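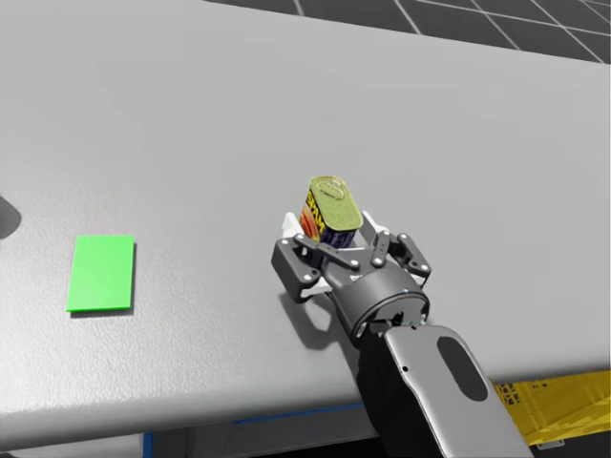 Robotics club gets its arm moving, one can at a time

April 21, 2024

It has been a long and happy spring for the robotics club at Zullivmont High, where the students have been teaching a simulated robot arm to pick up groceries and set them down where they belong. The project goes by the name of Kerby (after a dog, we are told, though there is some disagreement over whose), and it will be the club's entry at the Trulport student meet in August.

The task sounds easy until you try it. The arm has to take hold of a can of SPAM, carry it across a gray tabletop and put it down on a flat green pad, all inside a computer program that keeps track of weight and friction and every little bump along the way. Since the winter break the students have put Kerby through 2000 practice runs, and in their latest batch it placed the can properly 79 percent of the time, up from a fall score that club president Somtochukwu Uzor would prefer we didn't print.

"You get very attached to a can of meat," she said, laughing. "We were all leaning toward the screen, as if that would help it along!"

Most of this month has gone into the grip. Ozan Şimşekoğlu, a junior who joined the club only last fall, rewrote the part of the code that decides how hard the two fingers squeeze, and he stayed late more than once to do it. Dilek Keskin has been working on the approach – the angle the arm comes in at – and she hopes to have a slower, gentler version ready before classes let out.

Their adviser, physics teacher Ekrem Yalçınkaya, said he has mostly tried to keep out of the way and make sure everyone gets home for supper. The club has raised $571 toward travel so far, a good part of it from the bake sale in the front lobby, and would be very grateful for more. Families who would like to help, or who just want to come by and watch a few runs, can find the club in the computer lab after school or leave word with Aslı Ağca in the main office.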